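The drink came from Kikuchi, the shop on the ground floor, and it was supposed to fix him. That was how his sister had put it. Her office at Arkbridge went through a case of the stuff in March, and according to her the whole floor had stopped getting headaches.

He put no faith in floors. He had worked on one at Rendholm for 15 years, and in that time people had sworn by celery, magnets, and a kind of chair you knelt on. The chairs were in the basement now.

Still, he had paid for it. He kept it in the room with him, unopened, through the morning, and tried to work.
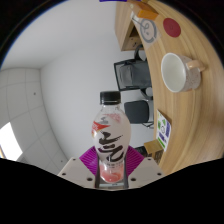
He couldn't read the big black writing down the front, and that bothered him more than it should have. It could say anything. It could say "please shake." His sister said it meant long life -- but she couldn't read it either, and when he pressed her she admitted a coworker had told her.

The pink at the bottom bothered him too. Was it in the drink or in the bottle? He got up, looked from the other side, and sat down again no wiser.

At noon she called.

"Well?"

"I haven't opened it."

"It's been there all day?"

"It's been there since nine."

"You have to believe in it a little," she said. "It works better."

"Then it isn't the drink that works."

She let that go by. She was good at letting things go by, and he had always suspected she slept better for it. He rubbed the place over his left eye where the ache usually started and found, with some annoyance, that it hadn't started.

"How's your head?" she asked.

"The same," he said, and turned the black cap toward the wall.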